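Conneely House, ground floor walk-through
My notes on the yearly checklist

I do this one every year and I always end up writing more than the form has room for, so Brendan Ní Bhriain said I may as well type it up and put it on the tenants' page where people can read it. The boxes are the same as last time. The comments are me. Date of the walk: 2020-09-16.

Anything marked OK is OK. FIX means I want it done before the heating goes on. WATCH means I'll look again in April.

FRONT DOOR AND HALL

Door closes by itself and latches: FIX
It closes, but it doesn't latch unless you lean on it. I stood there opening and letting go of it like a kid and it caught maybe one time in three. Eusebio Paredes thinks the closer arm wants a quarter turn. I think the strike plate has dropped. We can try his way first because it's free.

Mat lies flat: OK
New one, heavy, rubber edge. Big improvement over the curly thing we had!

Hall light on a timer: OK
Gives you plenty of time to get to the stairs, even with groceries.

Nothing stored under the stairs: FIX
Two strollers and a rolled-up rug. I know, I know, there isn't anywhere else. But that's the way out for four apartments and I can't keep walking past it. If the rug is yours please come get it, it's a nice rug and I'd hate to see it go to the curb.

FLOORS

Stone floors, loose or rocking pieces: OK
I walked all of it in my socks (this is the best way, you feel a rocker right away). Nothing moved. The grout got redone by the Mastgate people and it's holding up fine.

Stone floors, slippery when mopped: WATCH
Whoever is using the lemon stuff, please go easy. It leaves a film and the film is what gets you. Plain warm water and a little dish soap does the job.

Thresholds: FIX
The metal strip between the hall and the laundry has a screw standing up. I stubbed my toe on it doing the sock test, so I have strong feelings about this one.

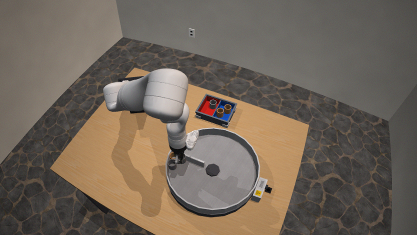 OUTLETS AND CORDS

Cover plates on and not cracked: OK, except one
The one behind the dryer has a corner missing. It's a dollar part and I have a spare in my kitchen drawer, so I'll bring it down with a screwdriver. Every other plate on the floor is whole.

Plugs sit snug: WATCH
I used my little Gridaleck plug-in tester and everything lit up the right way. A couple of the sockets in the laundry are getting loose, though, you can feel the plug sag a bit. Loose is how they get hot, so if you notice one that won't hold a plug, don't jam paper in next to it (somebody did this last year, and you know who you are). Tell me and we'll get it swapped.

Extension cords: FIX
There was one running under the mat by the back door. No cords under mats, please. You can't see when it's getting chewed up down there. I unplugged it, coiled it and hung it on the hook by the meter cupboard.

Power strips plugged into power strips: OK
None! Last year I found three in a row. I'm very proud of all of us.

Outlet by the sink trips when tested: OK
Pushed the test button, it clicked off, pushed reset, it came back. You can do this yourself any time and you won't break anything.

SMOKE AND CO ALARMS

Hall alarm: OK
Loud. Sorry to the baby in number 8.

Laundry alarm: OK
The date on the back is still good.

Back passage alarm: FIX
It chirped at me the whole time I was writing this section. I put in a fresh battery and it chirped again ten minutes later, so I'm calling it worn out. We have a Surnent one in the box from the last order and Eusebio says he can put it up over the weekend. If you hear chirping before then, it's that, and please don't just pull the thing off the ceiling.

Extinguisher: OK
Needle in the green, pin in, tag signed. It's on its bracket and I'd like it to stay there. It is not a doorstop.

TABLES, SHELVES, FURNITURE IN SHARED SPACES

Tables steady: OK
Leaned my whole weight on each one. The long folding bench in the laundry used to rock, but Brendan cut down a wedge and glued it on and now it's solid as anything.

Edges and splinters: FIX
One rough spot on the underside of the laundry bench, right where you'd put your hand to slide out a basket. Ten minutes with sandpaper. I'm happy to do it if someone will lend me a sanding block, mine has walked off.

Tall shelves fixed to the wall: FIX
The one with the paint cans isn't. It has 400 pounds of old paint on it if it has an ounce, and I gave it a gentle push and did not like what I felt. Please, nobody climb it. This goes at the top of the list, ahead of my toe.

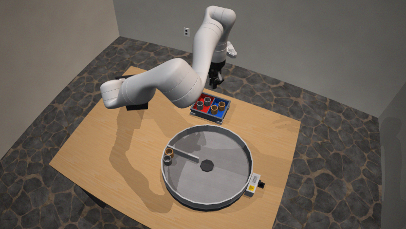
LAUNDRY

Dryer lint trap: FIX
Full. Completely full, like a gray pillow. I cleaned it, but it should be getting cleaned after every load, by the person who ran the load. I'm going to tape up a sign and I'm going to use capital letters.

Vent hose: WATCH
Clear, but it's the bendy foil kind and there's a kink starting where it meets the wall. I'd like the stiff metal kind. I priced one at $49, and that's before the clamps.

Washer hoses: OK
No bulges, no drips. I ran a paper towel around each connection and it came away dry.

BACK DOOR AND YARD STEP

Door opens without a key from inside: OK

Step light: FIX
Dead bulb. I've already bought one, I just need someone taller.

Handrail: OK
Gave it a good yank both ways. Could use paint.

MONEY

Battery, threshold screws, shelf brackets, bulb, and the vent hose if you all agree to it come to $123 altogether. That's parts only, we're doing the labor. Receipts will be in the envelope in the meter cupboard.

If I missed something, put a note under my door or catch me on the stairs. And would the owner of the strollers please knock, I have an idea about the bike shed.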